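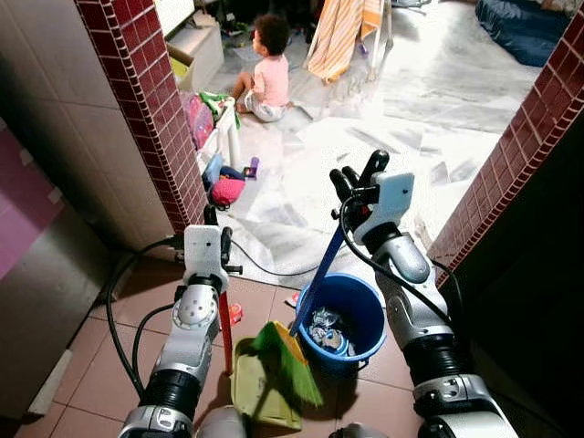
Grout Care for Small-Format Tile: Frequently Asked Questions

How soon can I sweep a newly grouted floor?
After 3 days. Use a soft-bristled broom and lift the grit into a dustpan. Do not push it along the joints.

When should Firnen sealer be applied?
Once the grout has fully cured. See the cure table on the label; times are longer in unheated rooms.

Does white grout need a different sealer?
No. Use the clear grade, item 981. The tinted grade, item 700, will discolor white joints.

Can I use vinegar on the joints?
No. Acid attacks cement grout, sealed or unsealed. Use a pH-neutral cleaner and rinse with plain water.

Do pillars and walls need sealing?
Only where they get splashed or handled. Apply from the bottom up and wipe runs off the tile face before they dry.

How do I test an old seal?
Put a drop of water on the joint. If the joint darkens, reseal it.

Page maintained by Margit Virág. Last revised Apr 29, 2026.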